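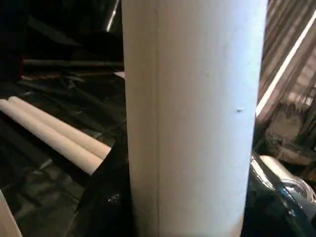 Re: Open day at Sawatzky, who's going?

Trevor Tremblay wrote:
> Did anyone get to the Sawatzky open day in the end? I had put
> my name down and then had to mind the shop. Mainly want to
> know if the Vololar arm is any good with rolls or if it's
> another one that only likes cubes.

Trevor,

I went, so you owe me a parking fee. Doors were meant to open at 2 and did so in the sense that somebody came out and told us to wait.

The Vololar was set up for white rolls, fat ones and thin ones, with a crumpled black plastic sheet under the thin pair. I asked if the sheet was part of the test. The chap from Mistel said shiny black creases are what upset the depth readings, so yes, and then he looked rather pleased with himself. There was a patterned curtain with the light coming through it as well, and I suspect that upset the readings a good deal more, but he didn't bring it up.

They had the wrist camera up on a big screen, and I spent most of my time watching that. With a fat roll upright in front of it you get a wall of white and not much else. You can see the seam down one side and a little dark nick in the surface, and the arm has to work out the rest for itself. I have felt much the same hanging lining paper.

As for your question: it likes rolls well enough. They claimed over 225 picks that morning. I watched 5, of which four were tidy and the last was described to us as "a learning moment". It is slow. A woman behind me asked if it had stopped and was told it was planning.

Ngozi from Zilline asked about price and was given a brochure. The brochure has no price in it. It does have a very nice photo of a cube.

They're running it again in December, and I'd say go if you can get someone in for the shop. Take a coat, the heating is by the tea urn and so is everyone else.

Ngozi, if you're reading, did you ever get a figure out of them?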